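4. Hand vs. gripper trial, soft parcels

Applies to the Flerel hand and the Dramero two-jaw. Controller: Farkulo, either rack. Sheet last changed 11/13/24 (N. Ospina).

Before you start
Arm in hold. E-stop within reach of whoever is at the laptop. Fingers open on both sides.

4.1 Load the hand profile. Menu > Tool > Flerel L/R. Wait for the double beep. No beep, reload, don't jog.

4.2 Set grip limit to 412. Default is 700 and thats too much for thin mailers, it splits the seams.

4.3 Put one mailer on the mat. Don't smooth it out. We want folds, the two-jaw does fine on flat ones and we already know that.

CAUTION: check wrist cable slack before any roll move. Teresa lost a connector in June.

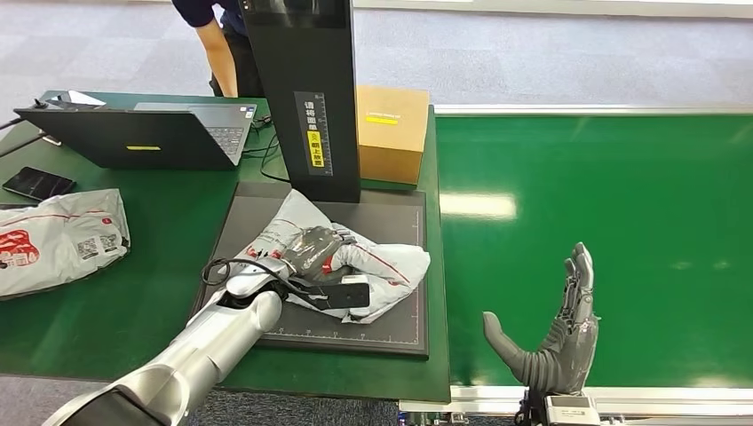 4.4 Close on a fold, thumb last. If the thumb goes first the bag slides out the side. Hold, then lift slow.

4.5 Log it: held / slipped / dropped. Slipped means it moved in the fingers but stayed up. Milagros and Deisy were scoring this diffrently, please use the above.

4.6 Release over the belt. Belt OFF for this part.

4.7 Swap to the Dramero, reload profile (4.1), same bags, same order. Grip limit doesn't carry over!! Set it again.

Note: error 1985 on the Farkulo = profile and tool don't match. Power cycle won't clear it. Go back to 4.1.

Note: camera offset is per tool. Wrong offset looks just like a bad grip, so check it before you blame the hand.

4.8 Save log to the Mamani folder, tool name first. Yesenia pulls them for the comparison table.

Rigid boxes: see section 5, different limits.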